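Sastel Wiring Practice Set, reviewed
4 December 2021

The Sastel set is sold for learning and practising low-voltage assembly: seating plugs, routing leads and handling a populated board without damaging it. It costs £128 with the printed manual and slightly less without. I bought it in July and have used it most weeks, partly on my own and partly with Vivek Prajapati, who was new to this sort of work and made a better test subject than me.

The main part is a circuit board in a frame, with a plastic case to go under it. There are also separate leads, a harness with a metal socket, a bag of spare plugs and a 40-page manual. The board is a real one with its parts already fitted, so there is no soldering unless you damage something. If it's soldering you want to learn, the Uveo starter set is cheaper and a better choice.

The box is poor. Everything arrives in a single tray with a thin lid, and the leads were packed on top of the board. Nothing was broken but two of them had taken a hard bend and needed a while to straighten. Keep the tray anyway, as it is the only storage you get.

I'd recommend a large, pale table for this. The screws are small and I lost fewer of them once I stopped working on my old brown desk.

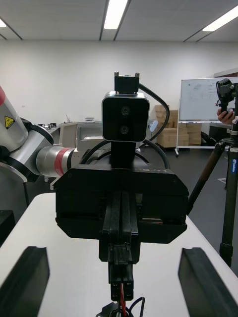
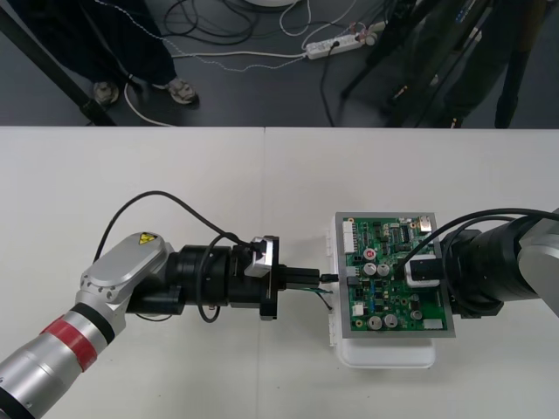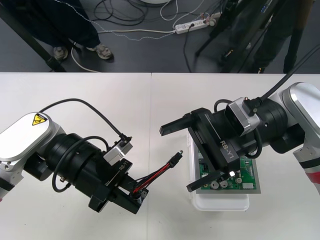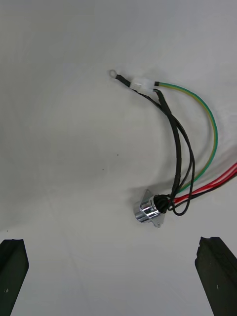 The connectors are where the set earns most of its price. They need a firm, straight push and they don't forgive a crooked start, much like the ones in ordinary equipment. The one I found hardest is the small black plug on the red and black wires, seen in the third picture. It weighs next to nothing and the wires tend to steer it, so gripping them too far back means the plug swings about in front of the board. Vivek got on better by pinching the wires close to the plug and only then bringing it over. The manual says to hold the plug body itself, and so you should for the last part, but it is a fiddly thing to pick up that way.

The long white multi-pin connector running up the side of the board is easier. There's plenty to line up against and you can check it by eye from above. The metal port in the corner is solid and has not moved in its mounting, despite a lot of use.

Frame and case are less good. The frame sits on the case well enough, but the fit is loose enough for the board to shift if you lean on one corner. I put a strip of thin foam under mine. Amirhossein Yazdani has the same set and says his is tighter, so it may vary. The notches along the side of the case do help with placing it the right way round.

The harness was a pleasant surprise. The round chrome socket has a proper flange and a black rubber grommet or boot at the back where the wires go in, and nothing has worked loose there. My only complaint is with the red wires. There are several, running side by side, and some have a thin pale stripe that is hard to make out in poor light. I marked mine with tape before the first exercise. The black wires are springy and will curl back into a loop whatever you do, so allow more room than you think the harness needs.

The manual is divided into 9 exercises. The first few are short and sensible. Exercise six asks you to route the harness before you've been told how to fix the socket down, which has to be a printing mistake. The drawings are clear, though too small. There is a newer version to download from the seller, with that page corrected, and I would use that one.

Spares come from Kalniņš, who supply the leads singly. I ordered 2 and they came in around a week. They don't stock the frame, so if you crack it you will be buying the board section again.

I looked at the Gavasix set as well before buying. It has a nicer box and a hinged case, but the plugs are oversized and go in with almost no effort, and I can't see that being much use as practice.

Good: realistic plugs, strong harness, board stands up to repeated use.
Less good: packaging, loose frame, faint stripes on the red wires, mix-up in exercise six.

Four out of five. I'd buy it again at this price, without the printed manual.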